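Janelas do edifício Pronex vão receber vidros novos, mas os caixilhos escuros ficam

20/1/25 | Cidade e Edifícios

Os inquilinos do edifício Pronex receberam na semana passada a carta que esperavam desde o outono. As janelas altas da fachada principal vão ter vidros novos, e os caixilhos de metal escuro, que uma parte dos inquilinos queria trocar por outros mais claros e mais finos, vão permanecer no seu lugar. Os trabalhos começam em maio e têm a duração prevista de 19 semanas.

A decisão diz respeito a 209 janelas. A empresa Fluvent, que ganhou a obra, vai trabalhar de cima para baixo, dois andares de cada vez, e cada sala deve ser libertada junto à fachada por um período de dois dias. Segundo a carta, não é necessário esvaziar as salas completamente. Pede-se apenas que as pessoas deixem livre uma faixa de chão ao longo das janelas e que retirem tudo o que costuma estar nos peitoris: plantas, pastas, candeeiros, e também as cortinas, onde existem.

O assunto parece pequeno, mas ocupou as reuniões do edifício durante quase um ano. No início falava-se só do frio. Nas salas viradas para a rua, as pessoas queixavam-se de que no inverno era impossível trabalhar perto do vidro sem casaco, e no verão acontecia o contrário, com as persianas fechadas até ao fim da tarde e a luz elétrica acesa ao meio-dia. Depois entrou na discussão o barulho da rua e, por fim, o aspeto.

Foi neste último ponto que as opiniões se dividiram mais. Os caixilhos atuais são escuros e as suas barras horizontais dividem o vidro em painéis sobrepostos. Quem gosta deles diz que dão ordem à fachada e que, vistos do interior contra a luz, parecem um desenho. Quem não gosta diz que cortam a vista em fatias e que uma pessoa sentada tem sempre uma barra à altura dos olhos. A proposta alternativa, apresentada na primavera passada por um grupo de inquilinos dos andares intermédios, previa um único vidro grande por janela, com uma só abertura lateral.

O gabinete Eide, que preparou o estudo para o proprietário, não recomendou essa solução. No relatório, que foi afixado na entrada do edifício e que pode ainda ser lido ali, explica-se que os vidros inteiros seriam demasiado pesados para os apoios existentes e que seria preciso abrir a parede em volta de cada janela. O metal dos caixilhos, pelo contrário, foi considerado em bom estado. Só as borrachas estão gastas, e é por elas que entra a maior parte do ar frio. O relatório sugere também que a cor escura seja mantida, com uma pintura nova do mesmo tom, para não criar diferenças entre a parte da frente e as partes laterais, que ficam para uma fase posterior.

Há ainda a questão da vista, que nesta rua significa sobretudo a vista para os vizinhos. Do outro lado ergue-se um prédio alto, de muitos andares, com revestimento bege rosado claro, filas de janelas e zonas de vidro azul acinzentado. Das salas da frente vê-se quase só ele. Alguns inquilinos acham isto aborrecido, outros dizem que foi o prédio da frente que lhes ensinou a ver as horas, pois conforme o sol avança a fachada muda de tom e a claridade entra de maneira diferente nas salas.

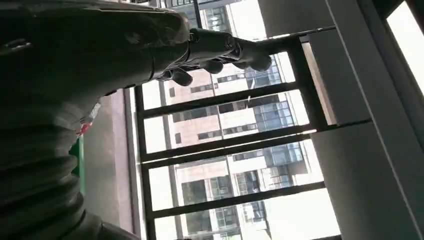 Veronika Pálfi não concorda com a escolha e escreveu-o a esta redação logo depois de ler a carta. Na opinião dela, perdeu-se uma ocasião que não volta em trinta anos: se já se vai montar o andaime e incomodar toda a gente, então devia fazer-se a obra completa, com os caixilhos incluídos, mesmo que fosse mais cara e mais demorada. Acrescenta que os vidros novos vão resolver o frio, e por isso fica agradecida, mas que as barras escuras continuarão a tirar luz às mesas e que o relatório dedica a este problema apenas duas linhas.

Sobre a luz, o relatório é de facto breve. Diz que a superfície total de vidro não se altera e que o novo vidro deixa passar um pouco menos de calor, com uma perda de claridade que os técnicos consideram difícil de notar. Não há medições feitas nas salas. O gabinete Eide informou que está disponível para as fazer depois da primeira fase, em duas salas à escolha dos inquilinos, e que os resultados serão afixados no mesmo lugar do relatório.

Quanto ao dinheiro, a carta é mais clara do que as anteriores. O proprietário paga os vidros, o andaime e a pintura. Aos inquilinos cabe uma contribuição única de 3087 euros por andar, dividida conforme a área de cada um, que será cobrada só depois de o respetivo andar estar concluído. Quem ocupa uma sala sem janelas para a rua não paga nada. Esta regra não existia na primeira versão e foi introduzida a pedido das pequenas empresas instaladas do lado do pátio, que não viam razão para contribuir para um conforto que não iam sentir.

A Fluvent explicou como será um dia normal de trabalho. De manhã, dois montadores retiram as borrachas velhas e os vidros de uma sala e limpam o interior das calhas. O vidro novo é colocado pelo lado de fora, a partir do andaime, e fixado antes do fim do dia, de modo que nenhuma sala passe a noite aberta. No segundo dia fazem-se os acabamentos e a pintura da parte interior, que precisa de algumas horas para secar. Durante este tempo pode-se usar o resto da sala, embora a empresa avise que o cheiro da tinta pode incomodar. As pessoas sensíveis devem comunicar isso com antecedência, e para elas haverá lugares na sala de reuniões do rés do chão.

Se chover com força ou se houver vento, o trabalho para. Por este motivo o calendário tem uma margem incluída, e a ordem dos andares pode mudar com aviso de dois dias. Vários inquilinos pediram um prazo maior para os avisos, mas a empresa respondeu que não consegue prometer mais do que isto.

Também as paredes junto às janelas vão receber atenção, embora menos do que se pedia. Em muitas salas a pintura está marcada pelo sol e por anos de móveis encostados. A obra inclui retoques apenas onde os montadores causarem danos. Quem quiser aproveitar para pintar a parede inteira pode fazê-lo à sua custa, desde que o pintor venha depois dos vidros e nunca ao mesmo tempo. Andor Deák, do segundo andar, já decidiu que vai esperar. Diz que primeiro quer ver como fica a luz com os vidros novos, e só depois escolher a cor, porque já uma vez pintou uma sala de amarelo em fevereiro e em julho não se podia olhar para ela.

Um pormenor que provocou perguntas são as persianas interiores. As que foram instaladas pelo proprietário serão desmontadas, numeradas e postas de novo. As que foram compradas pelos próprios inquilinos devem ser retiradas por eles, e a Fluvent não se responsabiliza por suportes que partam. No café Grilluvus, que ocupa a esquina do rés do chão, a questão não se coloca desta forma, pois ali há um toldo exterior. O toldo terá de ser recolhido enquanto o andaime estiver nesse lado, e a esplanada ficará mais pequena. O café vai manter-se aberto e pediu que o trabalho na sua parte não caia nas semanas mais quentes. O pedido está anotado, mas ainda não tem resposta.

Os moradores do prédio da frente também foram informados, com um aviso colocado nas caixas de correio. Para eles, o incómodo principal será o barulho das descargas de material de manhã cedo e a ocupação de lugares de estacionamento do lado oposto da rua. As descargas estão autorizadas a partir das oito horas. Alguns perguntaram se os vidros novos vão refletir mais sol para dentro das suas casas. O gabinete Eide respondeu por escrito que o vidro escolhido não é espelhado e que não se espera uma diferença no reflexo.

A primeira janela será montada ainda antes do começo geral da obra, numa sala vazia do último andar, para servir de amostra. Os inquilinos podem visitá-la e verificar como ficam o vidro, a borracha e a tinta. Para isso é preciso inscrever-se na portaria, onde está também a lista com a ordem dos andares. As observações sobre a amostra devem ser entregues por escrito, no prazo de 19 dias depois da montagem. Até agora sabe-se que só a tonalidade da tinta pode ainda ser corrigida, e apenas dentro dos tons escuros.

As janelas laterais e as do pátio não têm ainda data.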